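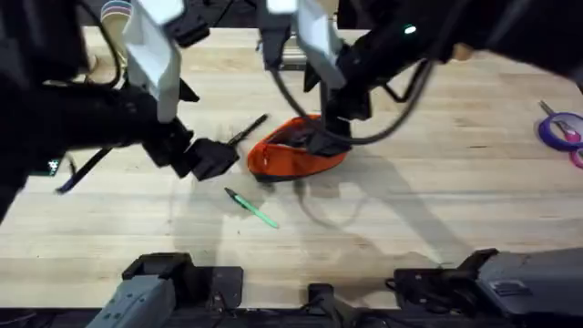 Vornen Desk Chores – README

Vornen is a collection of short recordings of two-armed robots doing the small jobs that pile up on a desk at home or on a packing bench at work. We started it at Trakbridge because we kept being asked whether a machine can tidy up yet, and we wanted something better to offer than a shrug.

The release holds 3301 episodes. Of these, 1340 are pencil case jobs, where pens go into a soft fabric pouch, and the rest cover cups, scissors and folded cloths. All were driven by hand by people at our Østergaard bench, so please don't read them as a robot working things out for itself!

Can machines do it yet? Sometimes, and slowly. Our baseline policy, Pekach, finished 68 per cent of the pencil case trials with the pouch placed where it had been in training, and far fewer once we turned it round. Soft things are the trouble – a pouch sags and shuts its own mouth, and one arm has to hold it while the other brings the pen.

Failed attempts are kept and marked as such in the notes file. There are 67 with the left and right arm labels swapped, which we mean to put right in the August update. Until then, leave them out of training.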